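Okay, finally a thread on what I've been building: a planner rewrite for our two-arm table setup. The task is dull on paper – pens go in a box, both arms share the work – and I have had more fun with it than with anything since grad school.

The old stack planned each arm alone and then checked for collisions afterward. If the check failed, one arm waited. Lots of waiting!

New stack is called Clalano. It plans both arms as one 14-joint problem, but only inside the strip in the middle where they can reach each other. Outside that strip they go back to being two easy problems.

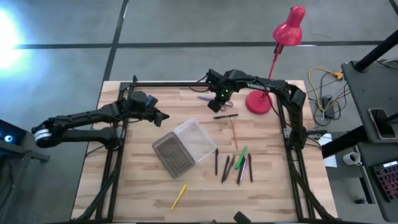

Median planning time went from 373 ms to 141 ms on the same set of logged goals. Same machine, same collision meshes. I reran it because I didn't believe it.

Most of the gain is caching. The table, the rails and the crossbar don't move, so their distance field gets built once at startup. I was rebuilding it every cycle. For months. Oh well.

Now perception, my favorite part. Pens are thin, they touch, and a box around a diagonal pen is mostly table. So Kwak (our detector) puts out a center line and a width for each one, and the grasp angle falls right out of the line.

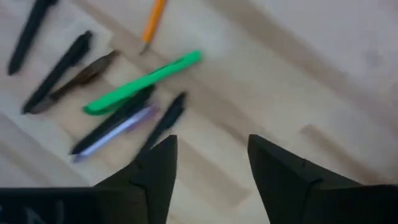 Blur is the next thing I want to fix. The wrist camera feeds the grasp refiner while the arm is still moving, and streaks run right along the edges I care about. A bright green highlighter lying over a black pen is a good test: the green segments fine, and the pen under it gets a center line that's far too short. I'm trying a gate that drops any wrist view above a set joint speed and falls back on the overhead estimate.

First numbers on the gate: some 200 grasps logged, 2 settings compared, and the slower threshold is clearly ahead on pens that touch.

Replay viewer is next, so you can scrub a plan and both cameras on one timeline. Hoping to have it in shape by July. Happy to talk distance fields with anyone, any time!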